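October 16, 2015

Up before the alarm. Cold in the kitchen, so I turned the heat on for the first time since spring and it smelled like dust for an hour. Oatmeal, two cups of coffee.

Drove to Halvorsen to look at countertops again. The road past the Grestier turnoff is down to one lane and I sat there 15 minutes behind a gravel truck. The slab I liked in July is gone. The woman at the desk said they may get more from the same lot but couldn't say when. I looked at everything in the back row and didn't love any of it. The dark ones show every crumb. The plain white ones look like a dentist's office to me.

The one I keep going back to is called Rumero. It's pale, between gray and beige, and has brown and rusty veins that don't follow any pattern. I was afraid it would be too busy, but it's quiet when you stand back. They quoted 26 square feet and five weeks to install, which puts us near Thanksgiving. I said I would call. 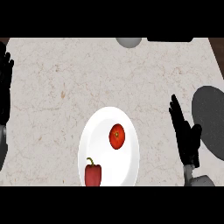 A pale stone-patterned top with brown and rust veining, white oval dish on it.

Ate lunch in the car. Stopped at Brumard for furnace filters and they only had the wrong size, so I bought light bulbs and a bag of tulip bulbs I didn't need, 30 of them. Planted half along the fence before it got dark. The ground is still soft under the maple but hard as brick by the gate, and I bent the trowel. The rest can go in tomorrow if the rain holds off.

My knee is sore from kneeling. Took two aspirin at 5 and made soup out of the leftover chicken, with the last of the carrots. Too much salt. Added a potato and it didn't help much.

Went over the numbers again after supper. If we keep the old sink we can afford the stone without touching the roof money. The old sink is fine. The faucet drips, but that's a washer. I'd sooner have the counter than a new sink, and I will sleep on it and call in the morning.

Still need filters. Library books are due. Wind picking up now, and the gate is banging, so I have to go out and tie it.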